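Wearable colour: does a jacket that reacts to your pulse change how people wear it?
Modupe Igwe and Olanrewaju Olaniyan, final report, 1/21/19

Started in August with one question. If your clothes show your heart rate, do you dress differently? We made 2 jackets, same cut, grey wool from Okoro. One has thermochromic panels at the collar and cuffs, driven by a Zatell pulse sensor. The other is plain, for comparison.

Panels took longest. First batch of ink cracked when the sleeve bent, second was fine but slow to change. Ended up printing on jersey and stitching that over the wool. Not pretty inside.
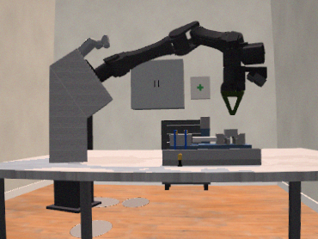 Fig. 1. Rendered view, black arm over a pale-topped table.

Wear trials were in Godton, 31 people, an hour each in the jacket then a short questionaire. Most forgot about the collar after a while. Cuffs were different, people kept looking down at them, a few pulled their sleeves back or put hands in pockets. Olanrewaju thinks this is about privacy. Modupe thinks cuffs are just easier to see. We did not settle it, would need a version with the panel on the back.

Online survey got 137 replies, shared through the Drunditz student page. Plenty said they'd wear it to a club, hardly any to work. Comments about bosses seeing stress came up again and again.

Problems: battery pack too heavy, pulls the left side down. Sensor drops out if the cuff is loose. Washing not tested at all, ran out of time. Spent 400 pounds, mostly ink and the second lot of jersey.

Next would be a wearer-controlled off switch. Shoud have had one from the start, it was the most asked for thing in both the trials and the survey.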